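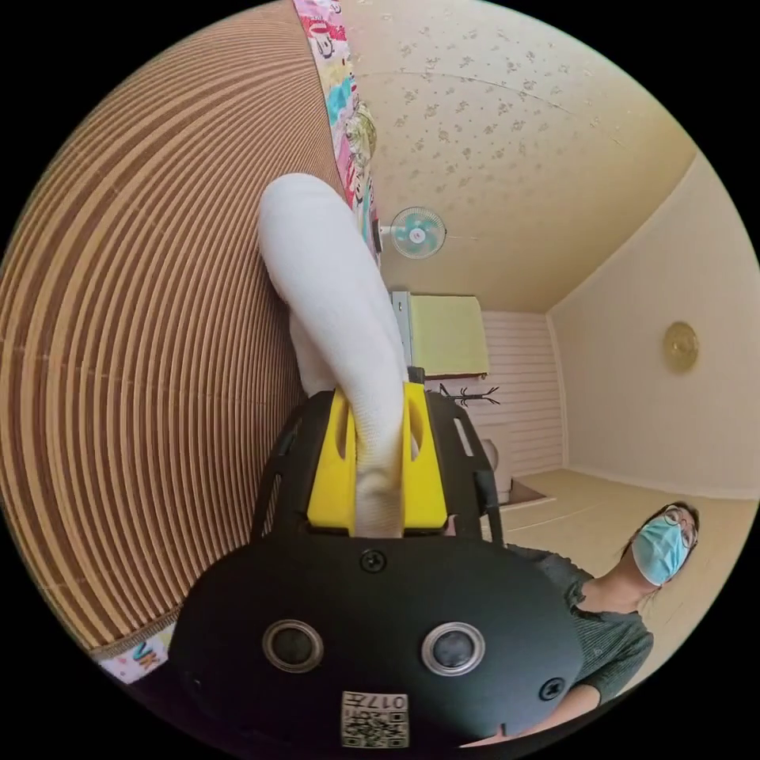

ok so I promised a thread on the pose tracking stuff once I had numbers I wasn't embarrassed by. I have numbers! I am only slightly embarrassed. March 4, 2023, writing it down before I change my mind

---

Background for people who muted me in October: Pestisar is our set of bedroom chores recorded with hand-held grippers. Folding, stacking, moving soft things from one spot to another. You do the chore with the gripper, we recover the path your hand took, and a policy learns from that path.

---

The weak part has always been "we recover the path." If the path is off by a couple of centimeters the policy learns to pinch air next to a sock, very confidently. I have watched an arm do this for an entire afternoon.

---

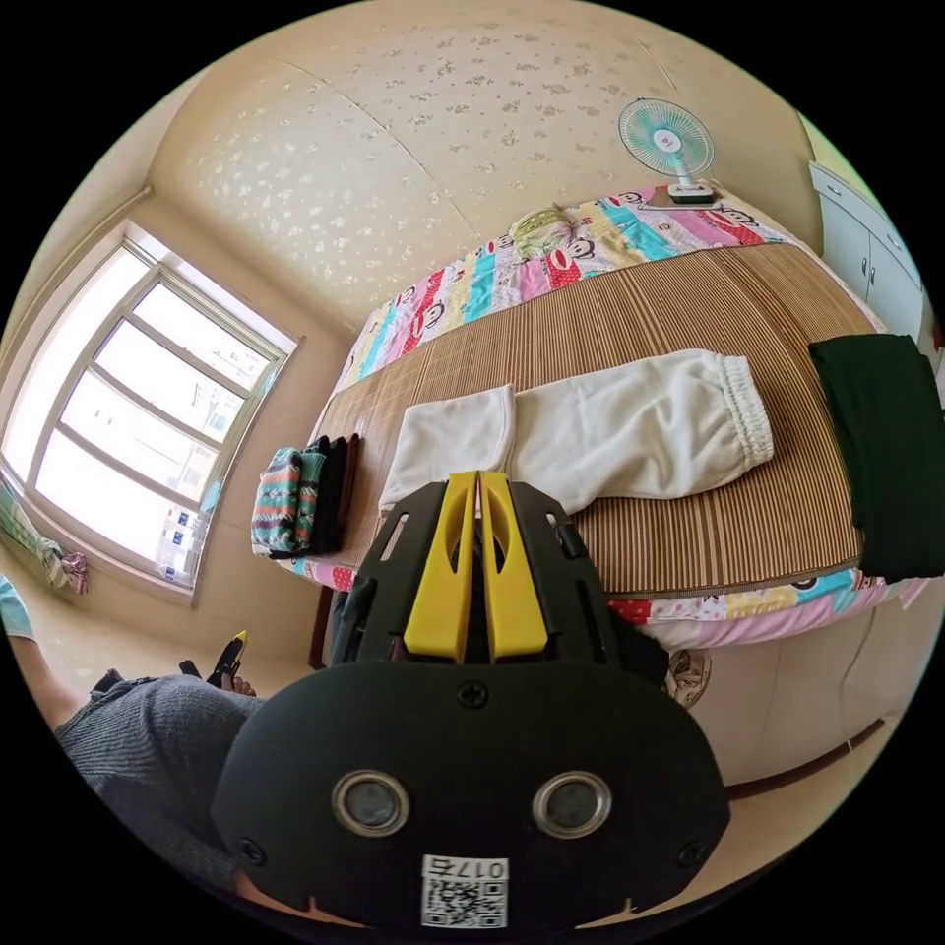

*sweatpants spread out on the bamboo mat, folded stuff stacked off to the left*

---

And beds are mean to a tracker. A striped mat is the same little edge over and over and over, so Vavmont (our tracker) matches stripe 12 to stripe 13, shrugs, and slides the whole path sideways by one stripe. Then it does it again. The error grows so smoothly that the plots look lovely!!

---

We ran 121 takes through plain Vavmont and 28 of them came out with that sideways slide. I'd guessed fewer. The slide also hides from the usual reprojection check, since by that measure a wrong stripe fits as well as the right one.

---
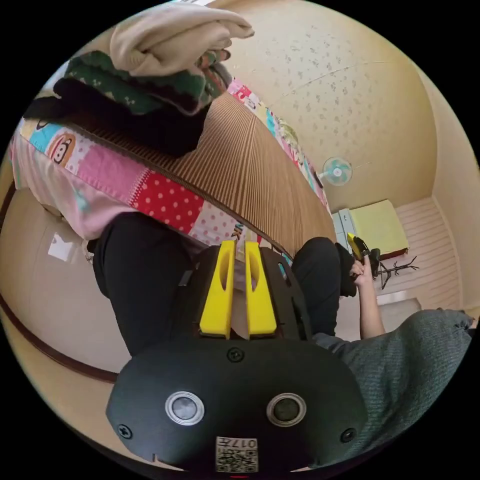

What finally worked is kind of dumb. For every patch the tracker wants to use, we ask how many other patches nearby look just like it. Lots of twins = low weight. Few twins = high weight. So the stripes get turned way down and the odd one-off stuff gets turned up - cartoon faces on a sheet, a corner of a cabinet, whatever is up on the wall.

---

Low weight, by the way. I tried throwing the stripes out completely and it got worse. Stripes are useless along one direction and perfectly good along the other, and when the gripper is down close to the bed they can be most of what you've got. Cost me a week, that one.

---

Same 121 takes with the twin weighting: four slides. I went through all four by hand. Two are fast wrist flips, one is a take where the gripper gets buried in a blanket, and the last one I do not understand at all. If you like mysteries my DMs are open

---

Somebody is going to ask why we don't stick printed markers all over the room. We did that in 2019 at Flanesside on the old towel project and it was fine for tracking and terrible for everything else. Took forever to put up, people kept tossing laundry on top of them, and the policy got attached to the markers. Took them down, policy fell apart.

---
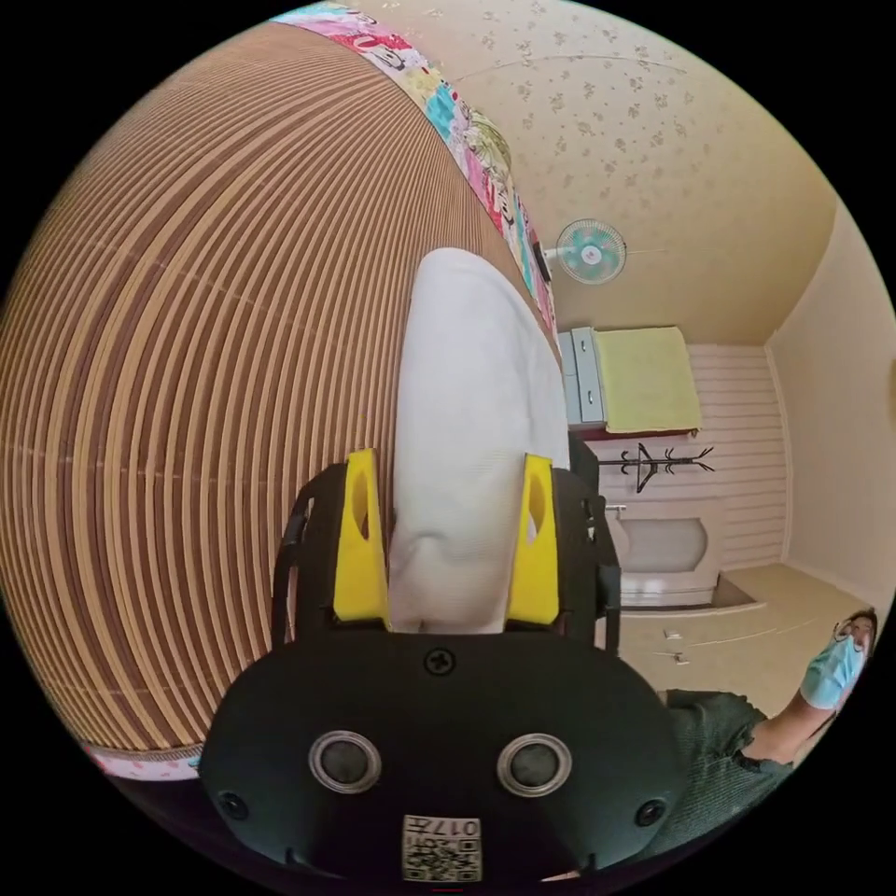 The other half of the problem is the thing you're holding. Vavmont assumes the world stays put, and soft objects travel with the hand, so they look like a piece of world that happens to agree you never moved. Socks are mostly harmless. A pillow is the bad case: pinch it by the lower end and it stands up between the two yellow fingers, right in the middle of the view, long and white, and it comes along wherever you go. We now mask a tall wedge above the fingertips any time they're closed on something. Crude, but it gets most of it.

---

The mask does eat some good background, mostly far wall and ceiling. I was worried about that because our ceilings are nice to track on (little speckled flower print, thank you wallpaper). It only made a difference on takes where the gripper was tipped way up.

---

Does any of this help the policy, which is the entire point? A bit early. Ametepe ran one training round for us on the cleaned paths and the grasps land closer on shirts and pants. On pillows I can't tell yet, too few tries. I'm not putting a percentage on it until there's a second round so please don't ask me for one

---

Stuff I know is wrong with this:

- every take in the test is from a bed with a patterned sheet, so there was always something unique to grab onto. Plain white sheet + stripes might still be a disaster
- "nearby" is a radius I picked by eye
- it's slow. Overnight slow

---

Code for the weighting is going up next to the Pestisar loader once I've pulled my hardcoded paths out of it. The mask is a dozen lines, I'll paste it in a reply later tonight - need to find the version without the swearing in the comments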